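6. First Two-Handed Pickup

These steps assume the Rellasby arms are bolted down and both hands passed the finger check in section 5. If they didn't, go back. The plate will not forgive you.

1. Park both arms and set the speed limit to 30 percent.
2. Put a light, shallow plate in the middle of the table. Prindham workshop members: use your own.
3. Bring the hands in, one on each side, fingers partly open.
4. Check that each wrist cable has enough slack to turn without snagging.
5. Close both hands slowly, lift 2 inches, and hold for 3 seconds.

Note: Keep other items outside the grip area – the Prenda software is happy to pick up your lunch.

CAUTION: Keep the stop button within reach. Good reflexes are not a stop button. 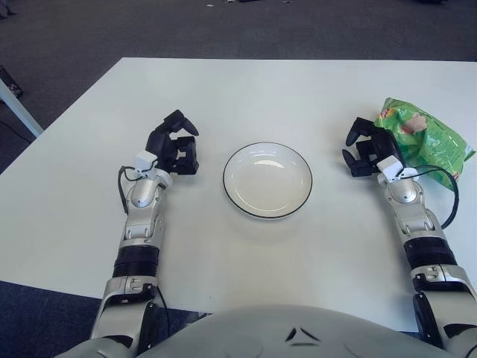 Fig. 6. Hands on either side of the plate, step 3.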